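Drying Fruit and Vegetables at Home: Working Notes

Moisture and thickness decide nearly everything in home drying. Temperature matters less than most people expect, provided it stays in range and the air keeps moving.

Setting up the dryer

Place the dryer on a hard, level surface with the rear vent at least 6 inches from the wall. Stacked-tray models with a bottom fan dry the lowest tray first, so rotate trays top to bottom every 2 hours. Rear-fan models need only a front-to-back turn halfway through.

Do not run a dryer on the same circuit as a kettle or toaster oven. A kitchen oven on its lowest setting will work if that setting is below 170 F. Prop the door open slightly and set a small fan to blow across the gap.

Check the thermostat before the first load of the season. Put an oven thermometer on the middle tray, run the machine empty for half an hour, and compare. Our older Kurton reads 10 degrees high at every setting; a strip of masking tape on the dial records the correction.

Temperatures

Herbs: 95 to 105 F
Vegetables: 125 F
Fruit: 135 F

Starting fruit hotter to save time tends to harden the surface and trap water inside. These pieces feel finished and then mold in the jar.

Preparing apples

Use firm fruit. Wash it, core it whole, and slice across the core into rings 1/4 inch thick. Peel is optional. Skin left on turns leathery and slows drying at the rim, but it keeps the ring together during handling. A dull corer tears the flesh, and the loose bits drop through the tray mesh and burn onto the base.

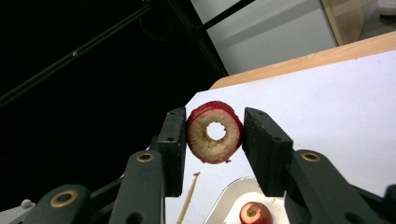 Cored apple ring, skin on. Note the rough edge of the hole.

Cut flesh browns on contact with air. To limit this, hold slices for 10 minutes in a quart of water with a tablespoon of bottled lemon juice, then drain on a rack. Browning affects color only. Skip the dip if appearance is not important.

Lay pieces in a single layer, not touching. Apples at 1/4 inch take 7 to 10 hours. Humid weather adds time.

Tomatoes and peppers

Halve paste tomatoes lengthwise, scoop the seeds, and dry cut side up. Peppers go in as half-inch strips. Neither needs blanching. Carrots and green beans do: 3 minutes in steam, then into cold water, then towel dry.

Testing for doneness

Cool a piece to room temperature before judging it. Warm fruit always feels softer than it is. Apples should bend without sticking to themselves, and no moisture should bead when a piece is torn. Vegetables should be brittle.

Conditioning and storage

Fill jars two-thirds full, close them, and shake once a day for a week. If droplets form on the glass, return the batch to the dryer. Ovow wide-mouth lids seal well but need the gasket rinsed by hand.

Label each jar with contents and month. Keep out of light. Apples hold their flavor for 6 months at 70 F and longer in a cool cellar.

Cleaning trays

Soak in warm water with dish soap for 20 minutes and scrub with a nylon brush. Never immerse the fan base.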